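Troltusa going public – anyone buying?
Small Caps and Startups > Listings

fjordpenny
So Troltusa finally said it out loud: they want to list "when the time is right," and in the meantime all the money goes into the wallet. I've used the delivery side for ages and I like it, but the wallet? I opened it once, got a coupon for 50 kroner off and never went back. Am I missing something?

Mathias Gruber
You're missing the fees. Delivery is a lousy business, everybody knows that. Every order paid from the wallet is one where they don't hand a cut to the card people. I'd buy a little on day one and sit on it.

hviid_watcher
Disagree with Mathias. Hviid tried the same thing, remember? Big wallet push, free transfers, the lot. People took the freebies and went back to their bank app. I held 927 shares of that and I'm still sore – so yes, I'm biased.
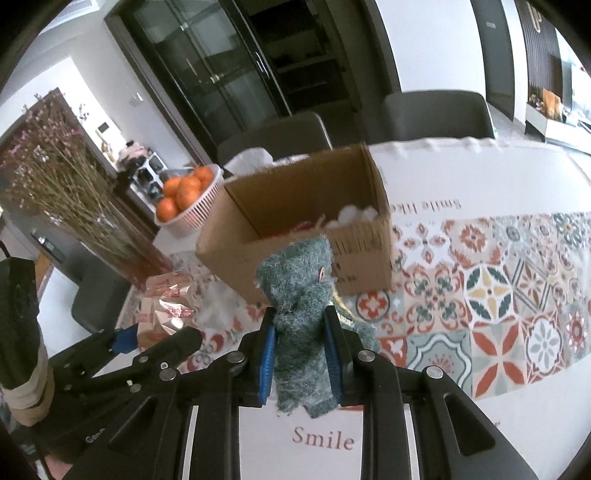 Reply 4
Guðlaug Hafstein
Hviid didn't have the drivers, though. Troltusa pays its drivers into the wallet, so there's a crowd using it every day whether they love it or not. My brother-in-law drives for them and buys his lunch with it. Whether that's worth a listing price, no idea.

Reply 5
hviid_watcher
Being paid in it and choosing it are two different things. How many of them move it all to the bank the same night?

Reply 6
Guðlaug Hafstein
Fair, he does move most of it. Not the lunch money :)

Reply 7
s_brondum
Has anyone read the bit about Fodgate? They bought it in February and it gets one line in the whole update. It's groceries, it's in 17 towns, and I can't work out if it makes a single krone. That bothers me way more than the wallet does.

Reply 8
Mathias Gruber
Good catch, I skipped right past that. I'd still buy, just less of it.

Reply 9
fjordpenny
Okay, I'm going to wait for the real paperwork before I do anything. If they split out Fodgate and the wallet I'll read every page. If it's all lumped together I'm out. Will post here when it shows up!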